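Storing cleaning cloths: fold flat or knot?
Posted by Maksym Zakharchenko, 21/07/2018
3000 views | 5 shares

I'm after some opinions on cloths. We go through a lot of them at the hall in Vikville, all the same purple, and they come back from the wash in one heap. For years I have folded them flat and stacked them. The stack falls over as soon as anyone pulls one from the middle, so in June I started trying other ways.

The cloth is a soft one with a fine surface and it doesn't hold a crease well. Smooth it out and pick it up again and it sags straight back into its own folds. Ironing is out. I'm not ironing cloths.

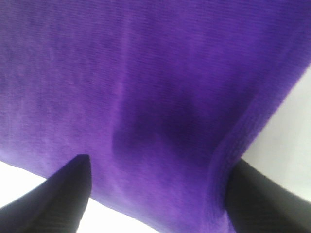
Urmila Rana: You don't need to iron them, but you do need a hard table. I used to fold on the bed and they came out a different size every time. Fold in half, smooth from the middle outwards, then fold again. If the back edge lifts, hold it down at both corners before you make the next fold. It takes longer the first few times.

Maksym Zakharchenko: Thanks. I do use a table, a white one, and it is flat enough. My trouble is the second fold. The layers underneath creep towards me and I end up with a lip along the front.
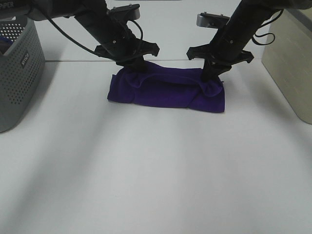 Holding the back corners does help with that, I'll admit. I went through a pile your way this morning and most of them came out square. They still won't stand up in a stack though, so I'm back to the other idea, which is a loose knot. A knotted one can be dropped in anyhow and picked out without disturbing the rest.

trudska_linens: Please don't knot them. It pulls the fabric out of shape and they take up far more room. Roll them.

Maksym Zakharchenko: Rolled ones come undone on me within a day. I wrote out how I do the knot for the others at the hall, so I may as well put it up:

1. Lay the cloth flat and roll it loosely from one long side. Stop before the end if you want a flap to hold it by.

2. Cross one end over the other and bring it through. Pull until it stays put and then leave it alone. Too tight and you'll be picking at it with your nails. 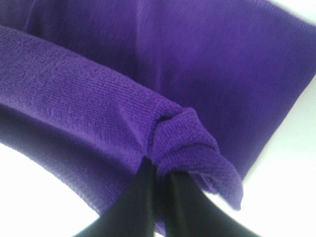 3. Drop it in the basket. Don't pack them down.

Urmila Rana: I'm with trudska on this one. Fine for a few days, but I wouldn't leave them knotted over the winter. What sort of basket is it?

Maksym Zakharchenko: Plain plastic, long front, lives on the table. I looked at a lidded one from Bisosance and couldn't see what the lid was for.

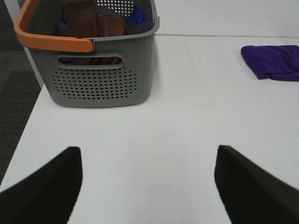
Grey basket with the orange handle, on the table.

2 more replies

jabłońska77: Folded in thirds and stood on edge, like files. Works in a basket that shape and you can pull one out from the middle.

trudska_linens: Agree with the above. Still no to knots.

Maksym Zakharchenko: I'll try the standing up way with the next wash and post again.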